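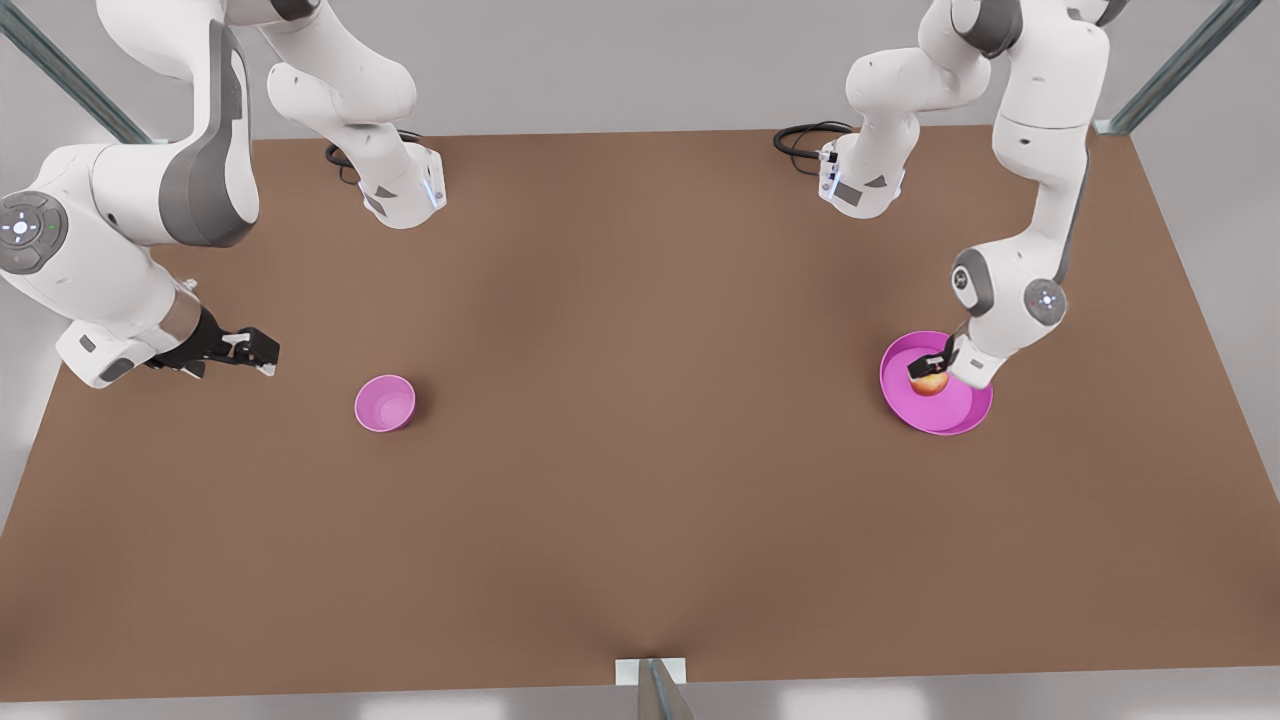 *Cellule Skosance en simulation, tâche « pomme » : la pince gauche tient la pomme dans le grand bol, la pince droite est vide.*

# skosance-sim : notes de réglage de la cellule à deux bras

Bonjour ! Si vous lisez ceci, c'est sans doute que vous venez de cloner le dépôt et que quelque chose ne bouge pas comme prévu. Moi c'est Vesela (Vesela Softić), je m'occupe de la version simulée de la cellule depuis avril, et j'écris ce README un peu comme je l'expliquerais devant l'écran, avec un café. Harsh Sisodia entretient la vraie cellule, en bas, et c'est lui qu'il faut embêter pour tout ce qui touche aux boulons.

Dernière relecture : 23 novembre 2020.

## Gauche, droite, et pourquoi on se trompe tous

Gauche et droite sont données **du point de vue du robot**. La caméra principale est en face, donc le bras droit apparaît à gauche de l'image et le bras gauche à droite. J'ai perdu une matinée entière là-dessus la première semaine, en réglant les gains du mauvais bras avec beaucoup de conviction !

Dans le code :

- `arm_r` : bras droit, à gauche dans l'image
- `arm_l` : bras gauche, à droite dans l'image
- `grip_r`, `grip_l` : les pinces parallèles à deux doigts

Les deux bras ont la même construction et pendent du haut du bâti, au-dessus de la table. Ils partagent donc un seul fichier de géométrie, `bras.yaml`, et seule la pose de la base change. Si vous modifiez une longueur de segment, vous la modifiez pour les deux. Ne dupliquez pas le fichier, s'il vous plaît, on l'a déjà fait et on a passé des jours à recoller les morceaux.

## Installation

```
git clone <adresse interne>/skosance-sim
cd skosance-sim
make env
make check
```

`make check` charge la cellule, amène les deux bras en position de repos et ouvre puis referme chaque pince. S'il râle à propos de `poneo`, c'est que notre petit solveur de contacts n'est pas compilé : lancez `make poneo` et recommencez. Sous une machine toute neuve, il faut parfois le lancer deux fois (je n'ai jamais compris pourquoi, les courageux sont les bienvenus).

## Ce qu'il y a dans la scène

Pas grand-chose, et c'est voulu. Une table brune mate, deux bols roses de tailles différentes, une petite pomme rouge et jaune. Le grand bol est large et peu profond, le petit est plus creux en proportion. Les objets sont décrits dans `objets/`, chacun avec sa masse, son frottement et son maillage de collision.

Les câbles noirs près des brides sont purement décoratifs : ils n'ont aucune collision. Harsh n'aime pas ça du tout (sur la vraie machine, un câble mal fixé finit toujours par se coincer quelque part) et il a raison, mais avec des câbles souples la simulation se traînait. On garde ça pour plus tard.

## Régler une cellule fraîche

Je procède toujours dans le même ordre.

1. **Les bases.** Recopiez les deux poses de base depuis la fiche de Harsh dans `cellule.yaml`. Attention aux unités, la fiche est en millimètres et le fichier en mètres.
2. **La table.** Descendez chaque pince bras par bras jusqu'au contact avec `make touche-table`. Le script écrit la hauteur mesurée à la fin du journal. Chez nous, la table est à 819 mm du sol.
3. **Les pinces.** Course complète : 71 mm. Si la valeur lue dépasse, la mise à zéro n'a pas été faite ; `make zero-pinces` règle l'affaire.
4. **Les gains.** Partez de `gains_doux.yaml`. Montez la raideur du poignet en dernier, et par petits pas !
5. **La reprise.** Relancez `make check`, puis la tâche pomme.

Pour le point 4, la tentation est de tout mettre raide tout de suite, parce que les trajectoires deviennent superbes à l'écran. Puis le doigt touche le fond du bol et le bras se met à vibrer comme un vieux lave-linge. Restez sur une raideur de 200 au poignet tant que les contacts ne sont pas propres. La limite codée en dur est à 2000 et je n'ai aucune raison de vous conseiller de vous en approcher.

## Pannes connues

**La pomme glisse entre les doigts.** Regardez d'abord le frottement des embouts dans `pince.yaml`, avant de toucher à la force de serrage. Une force trop grande fait traverser le maillage, et là la pomme part en orbite. C'est très drôle une fois.

**Le bol se déplace quand la pince y entre.** Le bas des doigts accroche le rebord. Relevez le point d'approche, ou faites entrer la pince plus à la verticale. Évitez d'alourdir le bol pour cacher le problème (je l'ai fait, Harsh l'a vu tout de suite).

**Un bras refuse de partir.** Neuf fois sur dix, l'autre a laissé son verrou. Supprimez `run/verrou_r` ou `run/verrou_l` et relancez. Le verrou existe pour empêcher les deux bras d'entrer ensemble dans la zone centrale, alors vérifiez tout de même les poses avant de l'effacer.

**L'avant-bras masque le bol sur la caméra principale.** Rien de cassé. Selon la pose, une partie du rebord passe derrière l'avant-bras. Si votre détecteur n'aime pas, utilisez `cam_haut`.

**Les voyants bleus restent allumés après l'arrêt.** Texture fixe, sans lien avec l'état du bras. Ne vous y fiez jamais pour savoir si un moteur est actif.

## Entretien du dépôt

Avant chaque fusion, je relance la tâche pomme avec les gains doux et je compare le journal à la référence rangée dans `ref/usance/`. Usance, c'est notre format de journal : une ligne par pas de temps, positions articulaires, ouverture des pinces, contacts. Le lecteur est dans `outils/` et il est lent, pardon.

Quand Harsh change une pièce sur la vraie cellule, il ouvre un ticket avec l'étiquette `gashi` (le nom du bâti, gravé sur sa plaque). Merci de ne pas fermer ces tickets tant que `cellule.yaml` n'a pas été mis à jour, même si le changement paraît minuscule. Une cale sous une base, ça se voit très bien au bout des doigts.

## Reste à faire

- [ ] collisions des câbles, au moins une version grossière
- [ ] lecteur Usance plus rapide
- [ ] passer la pomme d'une pince à l'autre sans la poser
- [x] un seul fichier de géométrie pour les deux bras
- [ ] documenter `cam_haut` (j'ai promis)

Pour toute question sur la simulation, ouvrez un ticket et mettez-moi en copie, en joignant le journal complet et votre `cellule.yaml`.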